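4. Colour words for plain wood in sellers' listings

In the previous section we looked at how sellers write about painted furniture. Painted things are easy for this purpose, as the seller can repeat the name on the tin. Wood without paint is more difficult. The seller must choose a word alone, and this word must stand beside a photograph which the buyer also sees. The colour of a piece of wood in a photograph depends much on the light, on the side which is turned to the viewer and on what lies next to it (Figure 2). 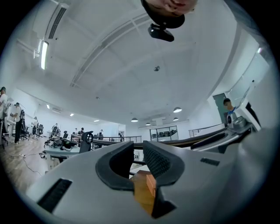
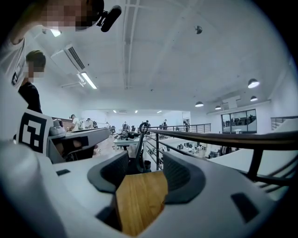

Figure 2. A wooden block held between two dark finger pads, in both views.

4.1 Material

We collected 1,773 listings from two second-hand sites, Zallon and Fernmont, during the month of May. Only listings in English were taken, and only those in which the seller offered an object of wood without paint: tables, shelves, boxes, chopping boards, toys, picture frames and similar household goods. Listings by professional dealers were left out. Dealers often copy the text of the manufacturer, and we wanted the words of private persons.

Each listing has a title, a free description and at least one photograph. The first author read all the descriptions and marked every word or group of words which says something about the colour. The second author did the same for a smaller part, 201 listings, without seeing the marks of the first. Where we did not agree, we discussed the case. The disagreement was mostly about words such as "oak" and "pine", which can name the kind of wood, the colour, or both at once. "Oak table" was not counted as a colour expression. "Oak coloured table" was counted, and "oak effect" also.

Six sellers were later interviewed by telephone. They were asked to explain, in their own time, how they had arrived at the word in their listing.

4.2 The words which are used

The variety is smaller than we expected. After spelling variants were put together, 12 expressions cover nearly all the marked cases. "Light brown" and "light wood" are the most frequent, followed by "natural", "honey", "dark brown" and "pine coloured". "Orange" is used too, but with an interesting difference. Sellers seldom use it in the title. They put it late in the description, and often with a small word in front: "a bit orange", "slightly orange in real life", "looks orange in the photo but isn't really". None of the other frequent expressions is softened so regularly.

The same piece can receive two colour words from the same seller. One typical listing for a bookcase begins with "light brown" and ends with "more of a tan colour in daylight". We do not think that the seller was careless here. The two words answer two different questions of a buyer, namely what kind of object it is in general and what it will look like in the room.

Shadow is a related difficulty. In the first view of Figure 2 the upper face of the block is lighter than its lower portion, and a writer who has to choose one word must decide which of these is the colour of the block. Most people will take the lighter face without thinking about it. In the listings we found the same habit. Where a photograph showed a table with a bright top and dark legs, the seller almost always named the colour of the top, also in cases where it was clear from the text that legs and top were made from the same wood.

4.3 Names of woods used as names of colours

Hawthorne is, to our knowledge, the only author who has treated this question at some length. Her view is that a wood name becomes a colour name when the speaker can no longer recognise the wood. Our material supports this only in part. Four of the interviewed sellers said that they had used "pine coloured" because they did not know whether the object was pine. The two others knew very well that it was pine and wrote "pine coloured" all the same, as they found that "pine" alone sounded cheap.

There is also an influence from shops. The furniture chain Kaltemitz sells its shelves in finishes with names such as "warm beech" and "pale ash", and these names return in the listings years after the purchase. One seller read the name to us from the assembly leaflet, which she had kept in a kitchen drawer. She did not find it a good name. She used it so that a buyer with the same shelves could find a matching one.

4.4 Words which compare

A smaller group of listings gives no colour word at all and makes a comparison: "same shade as a cork board", "like strong tea", "the colour of a school ruler". These comparisons are mostly found with small objects. In the interviews we asked about them, and the answers were short. The seller of the object "like strong tea" said that he had been drinking tea.

We have kept the comparisons apart from the other expressions in Table 3. They are too few for a separate analysis, and many of them are only understood by readers who know the same objects.

4.5 Limits of the material

All photographs were made by the sellers, with different cameras and in different rooms. We did not measure any colour, and we cannot say if a word was correct for the object. Our question was only which word was chosen. It should also be said that both authors have Dutch as their first language. To us "tan" is first of all a word for skin and leather, and we may have been more surprised by its use for wood than a native reader would be. Two native speakers checked our list of expressions and made small changes to it.

Mieke Mertens did the collection and the first marking. Roel De Haan did the second marking and the interviews.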